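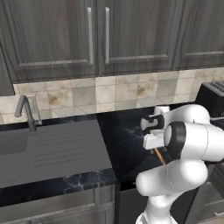

**Figure 4.** One simulated kitchen from the evaluation set, with the arm at the counter to the right of the sink.

### 5.3 Does the planner use what it sees?

Gains reported for the Preltovel planner are usually credited to its perception module. We doubt this. We ran 875 episodes in simulated kitchens like the one in Figure 4, first with the module intact and then with its output frozen after the opening frame. Success fell by only 2 points. If the planner were tracking objects as it worked, a stale view should have cost it far more.

Venkataraman's explanation is that the layouts repeat too often, and our logs lean that way. Only 13 kitchen layouts appear in the whole set, and the Cotevton baseline, which has no perception at all beyond a fixed map, does nearly as well on them. Drakivholm adds new tile and cabinet textures but leaves counter heights and sink positions alone, so it does little to settle the question.

We also could not reproduce the recovery behavior claimed for the Alexiou controller. After a missed grasp it retried the same pose in most runs we checked by hand. Whether a longer time limit would help remains untested.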